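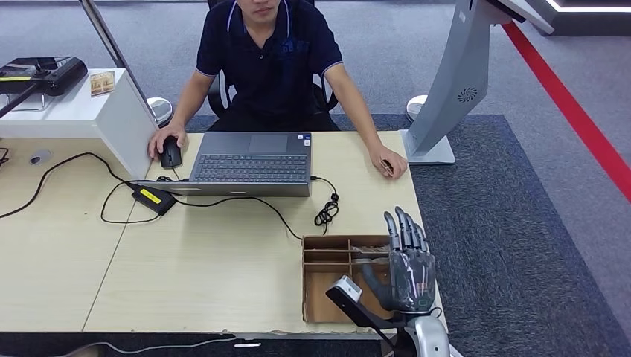
Section 4 describes how to place the Rolel card handling kit, connect it to the control laptop, and prepare it for its first handover. It applies to kits supplied by Brakasach for use with a robot that has a jointed hand. The person carrying out the set-up is called the operator in this manual. The operator needs a chair, a level desk, and a clear view of the hand throughout the procedure. An ordinary office desk is suitable, with the laptop in the center, the mouse directly beside it, and an open box with cardboard dividers on the robot's side, next to the hand. Users who have bought the kit with the Vương display option should complete this section first and then go to page 133.

4.1 Before you begin

Read the general safety notes in Section 1. Set-up must be carried out by a person who has completed the Brakasach operator course or who is being supervised by someone who has.

Check that the following items are present:

Control laptop with power adapter
Mouse
Control cable
Divided card box
Pack of test cards
Emergency stop unit
Printed copy of this section

If an item is missing or damaged, do not replace it with a part from another supplier. Contact the service desk at Stusholm and give the order number printed on the delivery note.

CAUTION: The fingers can close without warning during start-up. Keep hands, sleeves, and lanyards away from the hand until the status line on the laptop reads Ready.

4.2 Placing the desk and the card box

1. Place the desk on a firm, level floor. Carpet is acceptable if it is fixed down and the desk does not rock.

2. Move the robot to the working position and lock its base. The hand must be able to reach the card box with the elbow slightly bent.

3. Set the card box on the robot's side of the desk. Turn it so that the narrow slots are farther from the robot and the larger bay is closer.

4. Fill the slots with the test cards. All cards should stand on edge and face the same way. The box must not hold more than 300 cards in total.

5. Leave the larger bay empty. It is used for returned cards.

6. Mark the public side of the working area with floor tape or a barrier rail, according to the rules of the venue. Visitors must remain outside this line while the arm is powered.

Note: Do not glue or tape the dividers. The hand pushes them slightly to one side as it lifts a card, and a fixed divider may cause a false grip report.

4.3 Connecting the laptop

1. Place the laptop on the desk with the keyboard toward the operator.

2. Connect the power adapter to the laptop and then to the wall outlet. Do not run the laptop on battery during set-up.

3. Connect the mouse. The touchpad may be used for general work, but the grip screen requires a mouse with a wheel.

4. Connect the control cable to the laptop and then to the port on the robot. Press until the plug clicks.

5. Gather any spare cable into a loose coil. Do not fold it or wind it tightly.

6. Route the remaining cable away from the card box and from the path of the forearm. Where a cable crosses a walkway, fit a cable cover.

7. Switch on the laptop and sign in with the operator account.

8. Open the Rolel program and select Set-up. The program searches for the hand for up to 90 seconds. Do not unplug the control cable during the search.

If the hand is not found, close the program, check both ends of the control cable, and repeat step 8. If the second search also fails, see Section 9, Fault Messages.

4.4 Checking the fingers

The finger check moves each joint through its full range. It must be repeated after transport, after any change of finger covers, and whenever the hand has been knocked.

1. Confirm that the emergency stop unit is within reach of the operator.

2. Inspect the hand by eye. Look for loose screws at the finger joints, trapped wires, and worn finger tips.

3. Remove any packing film from the palm and fingers.

4. Select Finger Check and then Start.

5. Watch the hand until the check is complete. The fingers should move one after another, with the thumb last.

6. Compare the result screen with the table in Appendix B. Record the result in the equipment log.

CAUTION: Do not adjust a joint screw while the arm is powered. Joint screws are set at the factory, and adjusting them ends the warranty on the hand.

4.5 First handover

The first handover confirms that the hand can hold a printed card by its edge and release it to a person. A second member of staff is required and is called the receiver in the steps below. The receiver stands beside the arm and must not lean over it.

1. In the Rolel program, select Handover and then Single Card.

2. Set Grip Force to Low. The higher settings are intended for plastic cards and will mark coated paper.

3. The receiver holds a test card upright between the fingers and offers it to the open hand with the printed face turned to the side.

4. When the card is between the thumb and the first finger, the operator selects Close.

5. The receiver lets go of the card and withdraws the hand fully.
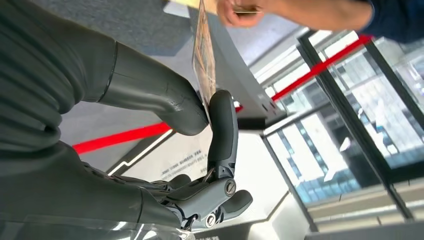
6. Check the grip from the side. The card should stand upright between the finger tips, with its lower corner clear of the palm. A slight lean is acceptable.

7. If the card bends, select Open, remove the card, and reduce the value in the Grip Offset field by 2. Repeat from step 3.

8. If the card slips, clean the finger tips with the dry cloth supplied and repeat from step 3. Do not use alcohol wipes.

9. When the grip is correct, the receiver takes hold of the upper edge of the card and the operator selects Release. The fingers should open at once.

10. Select Save. The program stores the grip values under the name of the card type.

Note: Glossy cards reflect light and may not be detected by the camera when strong daylight falls on them. If the working position is close to large windows, turn the robot so that its head faces away from the glass, or lower the blinds. The card type may also be entered by hand under Options.

A new card type must be tested in this way before it is offered to the public. Cards of the same size but a different thickness count as a different type.

4.6 Ending the session

1. Select Open and remove any card from the hand.

2. Select Park. The forearm lowers to its rest position.

3. Wait for the status line to read Parked - the arm may still move before this message appears.

4. Close the program and shut down the laptop.

5. Unplug the control cable at the robot first and then at the laptop.

6. Return the test cards to their pack and cover the card box.

Stored grip values are kept when the power is off. They are erased if the program is reinstalled, and a copy should be saved to the venue's own drive after each change.

4.7 Changes in this edition

The search time in 4.3 and the Grip Offset step in 4.5 have been revised. Copies of this section printed before April 17, 2023 should be withdrawn. Questions about this edition may be sent to the Stusholm service desk, quoting the section number and the program version shown under Help.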